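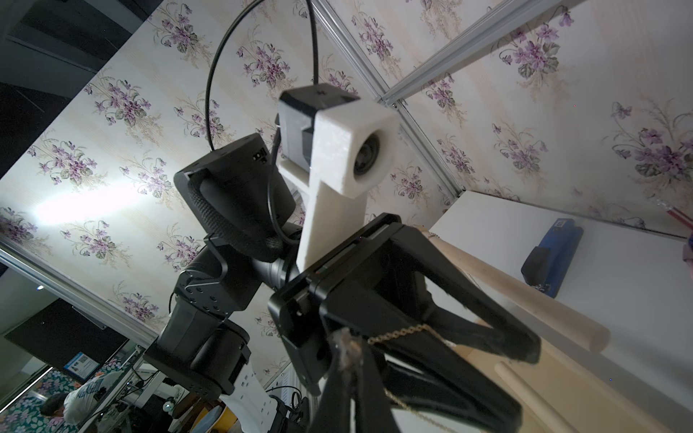

Thin Chain, Small Tangles

How to store, sort and untangle fine gold jewelry on an ordinary work surface

A fine chain is a simple object with an awkward habit. Left loose in a box, it folds over itself, the folds pass through one another, and the clasp ends slide into the loops. The finer the links, the less force is needed to pull those loops tight. Most of the damage is done by the owner, who picks up the lump and tugs at both ends.

Gold-colored chain is a good case to study. It catches the light well, so crossings are easy to see, and it is usually light enough to hang from a single grip point without stretching. Held up, it falls into open loops, and those loops show where the slack is. Held flat under a thumb, it shows very little.

The surface

A plain white board or shelf is the best base. Patterned cloth hides the links, and a towel snags the clasp. The board does not need to be large, but it should be clear along one side so that the freed length can be laid out straight. Keep bulky tools such as staplers and clamps toward the back.

Light should come from the side. A lamp directly overhead flattens the chain against a white surface - moved to a low angle, it gives each link a short shadow.

The rod method

Pale, smooth rods with rounded ends are useful for this work. Cream or off-white shows up the chain without glare. The rod takes the place of a finger: it opens a loop from the inside and spreads the load over a curve. A pin does the same job faster but concentrates the force on one link, and fine links open easily.

Lay the chain on the board and find the loosest loop, which is normally on the outside of the tangle. Slide the rounded end of the rod into it and roll the rod a half turn. Do not lift. If the loop widens, follow it to the next crossing and repeat. If it tightens, back out and start from another side.

Once 15 inches or so of a longer chain would be too much to manage in one pile, work from the clasp end and drape the freed part over a second rod. The weight of the draped section keeps it from creeping back.

Gripping

The grip should be wide, soft and light. Flat pads with a little nap hold a chain better than bare metal at the same pressure. Pointed tweezers are suitable for a single stubborn knot and for nothing else. When the chain is lifted, let it hang for a moment before moving it. Swinging loops will catch on whatever is below.

Storage

The workshop at Grollstead keeps 550 chains on hooks, one to a hook, with the clasps closed. Its repair log for August listed 19 tangled pieces, all of them brought in by customers and none from the hooks. The Pudalbridge shop, with 1,000 pieces and less wall, uses the Sesska divided tray, a shallow unit with a notch at each end of every channel. The chain is laid straight and the clasp sits in the notch. It works, though long chains have to be doubled and the fold needs checking.

At home, a row of small hooks inside a closet door is enough. For travel, pass one end of the chain through a drinking straw and close the clasp outside it. Pendants should be taken off first and packed separately.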